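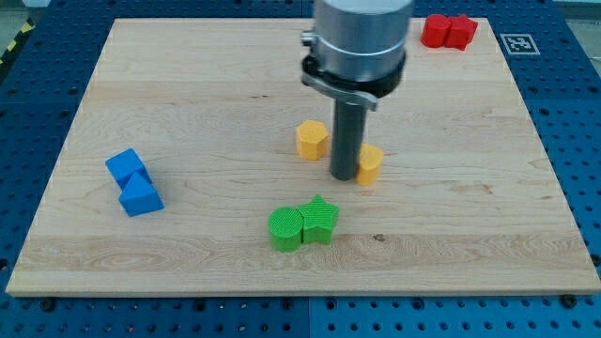

Staff rostering in small community clinics was the subject of this project, carried out by Anjani Manurung, Peninah Lyimo and Valentina Ledesma under the supervision of Mirta Bravo. The study took place at the Gerkari clinic, where nursing shifts are still arranged by hand and changes are passed on by telephone. The first task was to set out the existing roster in a form that all staff could read at a glance. The group considered a peg roster, with rows of round holes in a blue surface, one row for each nurse and one hole for each shift. This was set aside in favour of a shared spreadsheet, as staff at the Padine branch also needed access.

Records of 475 shifts were supplied by the clinic manager. Of these, 224 had been changed at least once after the roster was issued. Sunday shifts were changed more often than any others. Short interviews were then held with nursing and reception staff, who reported that late changes were seldom written down.

The trial roster ran until the end of May. It is recommended that the clinic issue each roster 3 weeks in advance and name one person per site to record changes. Agency cover was outside the scope of the project. The interview questions are given in Appendix B.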